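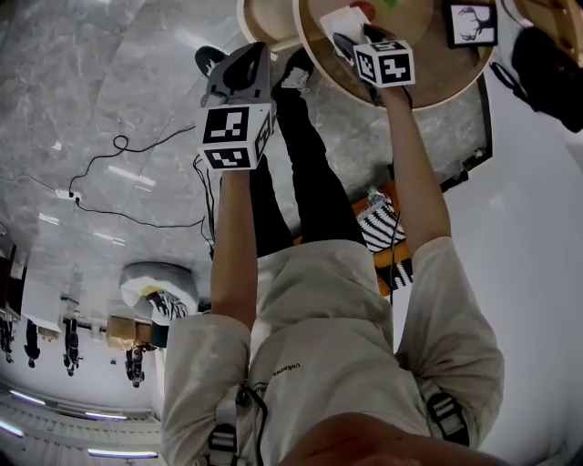 PLAYTEST NIGHTS / CHECKLISTS

Room and build check for Momik, with my comments

Noreen Rizvi

Momik is our co-op game about two moths who share one lantern and can't agree on where to fly it. It's gorgeous, it's silly, and we finally get to put it in front of people who haven't spent a year staring at it! This is the list I go through before the doors open at 6:30. I've typed my comments under the items where we learned something last time, so whoever runs the next one doesn't have to start from zero.

ROOM

1. Walkway from the door to the back stations clear. OK.
Comment: Bags are the big one. People come straight from work and drop everything at their feet. The coat rack by the door now has a shelf under it, and I love that shelf.

2. Cables taped or run behind the desks. OK, one redo.
Comment: Station 3 had a controller cable stretched across the gap between two chairs. I swapped in the longer one and ran it around the back. Please don't use the blue tape on the carpet, it lifts before the night is over.

3. Power strips: one per desk, none plugged into another. OK.

4. Fire exit opens from inside, sign lit. OK.
Comment: Push it yourself. All the way, until you feel outside air.

5. Chairs. One pulled.
Comment: The chair with the bad gas lift is in the closet with a note on it. It sinks slowly, and our last tester finished the whole orchard level with his chin at desk height. He gave us great notes, too.

6. Lights. Overheads at half, desk lamps on.
Comment: I used to turn everything off for mood and it does look fantastic, but then people can't find the step by the kitchen. Half is still plenty moody.

BUILD AND CONTENT

7. Flash warning shows before the title screen. OK.
Comment: Must stay up until the player presses a button. An older build let it fade by itself, and if you looked down to pick up your controller you missed it.

8. "Reduce flashing" setting works in every level. NOT OK.
Comment: Fine everywhere except the thunderstorm in the Clirgate chapter, where lightning ignores the setting completely. Until that's fixed, Clirgate is locked at all stations. I know, it's the best chapter! It'll be back.

9. Camera shake can be turned off. OK.
Comment: Also check it after a reload. The slider used to say zero and then shake anyway.

10. Volume starts low. OK.
Comment: Start at 30 and let players go up. The moth scream when you drop the lantern is very funny and very loud.

11. Save files wiped between groups. OK.

12. Content card on each desk. OK.
Comment: Ours says: darkness, bugs (lots, all friendly), falling, one sad scene with a candle. Somebody told me she played the whole thing because the card mentioned the candle scene and she knew she could handle it. That made my week.

PEOPLE

13. Sign-in sheet and pens at the door. OK.
Comment: First names are fine. We don't need emails unless they want the newsletter.

14. Breaks every 30 minutes. OK.
Comment: Say it out loud at the start and then really call it. Co-op players never want to stop because they don't want to be the one who lets the other moth down. Stand up, stretch, get some water, shake out your hands. The second half always plays better for it.

15. Quiet corner set up. OK.
Comment: Two armchairs, low lamp, no screens. Got used by more people than I expected, including me.

16. Controllers and headsets wiped down between groups. OK.
Comment: Wipes are in the top drawer. Let headset pads dry before handing them over.

17. Players told they can quit any time, no reason needed. OK.

18. First aid kit stocked. Mostly.
Comment: Low on small bandages. Cold pack is there.

STILL OPEN

Lightning in Clirgate (item 8). Top of the list.
Subtitles in the Azevedo train scene run off the right side on the small monitor. Safe to play, just annoying, and the jokes in that scene are too good to lose.
Dreser's voice lines are much louder than everyone else's. He's a beetle with opinions, so it sort of fits, but bring him down a bit.
New chair.
Small bandages.

Next session is Tuesday, same room, with about 13 people signed up so far. If you're helping out, come early enough to do the room section with me. The build section needs a controller in your hands and somebody on the other lantern handle, so grab a partner!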